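Subject: Re: [watershed-list] Cost share for stream fencing, who signs the maintenance form?
Date: November 16, 2024

Hello all,

Thank you to everyone who answered my first question about the fencing along Faulkner Creek. 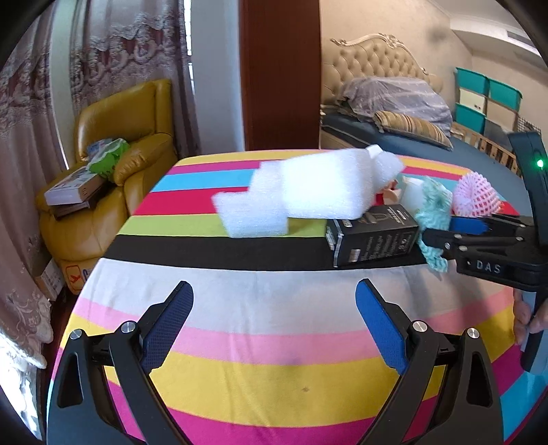 I read the replies two times and I still have one point which is not clear to me, so I answer to Mereana's message below.

Mereana Nepia wrote:
> The landowner signs the maintenance form, even when a tenant
> does the work. We had two cases in Oddale where only the tenant
> signed, and both were sent back. Also please check that the
> length on the form is the length of fence on the ground and not
> the length of the stream bank. The reviewer compares it with
> the map, and a small difference is enough for a letter.
>
> If your landowner lives far away, a scanned signature was fine
> for us last year. I would ask again before you rely on it.
>
> Mereana

This helps me a lot. In our case the landowner is a family with three names on the deed, and one of them lives in Trindutitz and answers letters slowly. Does each of the three have to sign, or is one enough if the others give a written permission? The instructions say "the owner of record" and they speak of one person only.

About the length: I measured again with the wheel. The bank on the map is 739 feet, but the fence will be only 389 feet, as the lower part is already closed by the old stone wall and the cattle do not go there. On my draft I had written the bank length, so I am glad you mentioned it. I will correct it and mark the wall on the map with a different line. Should I also send a short note to explain the wall, or is the map sufficient?

There is one more matter — the watering place. When the cattle cannot reach the creek, they need a trough, and the pipe to the trough has to cross the lane. The Noltatow office told me by phone that the pipe can be counted as part of the fencing practice, but the printed list shows it as a separate practice with its own form. I would prefer not to file it in the wrong way and wait until January for an answer. If somebody has filed a fence and a trough together, I would be grateful to know which form you used. A copy with the names removed would be very welcome.

For the planting strip we plan 79 willows and dogwoods, all as live stakes from the upper part of the same creek. The tenant has offered to cut them in winter, when they are dormant. I understand that his hours can be counted as our share of the cost, provided he writes them down on the day of the work. Please correct me if this rule has changed.

With kind regards and thanks again,

L.
Faulkner Creek fencing project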